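Ostus channels keep jumping back to the first one after an update
Asked by Danica Petek in Streaming and TV apps
2,285 views

Hello everybody. I use the Ostus app on my television to watch free live channels. I made my own list of 154 channels, in the order I like, and until the last update it worked well. Now every time I open the app it starts on channel 1, and my order is gone. The favorites are still there, but they are sorted by alphabet. 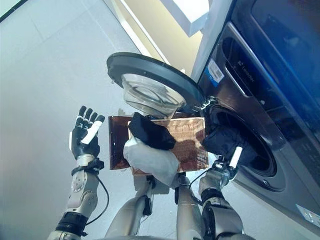
I already tried to sign out and sign in again. I also restarted the television two times. On my phone the order is correct, so I think the list is saved somewhere - only the television does not read it. Must I make the whole list again? It took me a complete evening.

2 answers

Orlando Tello
Same problem with me. I deleted the app and installed it again and it was OK, then on Tuesday it was bad again. Maybe try another app, I had Flasbridge before and it was fine but it has more ads.

Evanthia Liapis
Please do not make the list again yet. The new version has two kinds of order, one for the account and one for the device, and after the update the television uses the device order, which is empty.

On the television, open Settings, then Guide, then Channel order. Choose "From my account". Close the app completely, do not only press the Home button, and wait one minute before you open it.
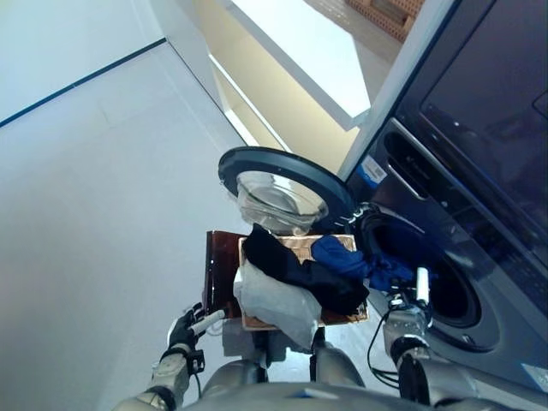 If you do not see "From my account", your app is older than version 9 and you must update it first. For the start channel there is a separate setting in the same menu, with the name "Open on". Put it on "Last watched".

One warning: do not change any favorite on the television before you do this. In my case it copied the alphabet order to the phone also, and then I really had to begin from zero.

Comment from Danica Petek: Thank you Evanthia, the order came back. "Open on" was in the Playback menu for me, but I found it.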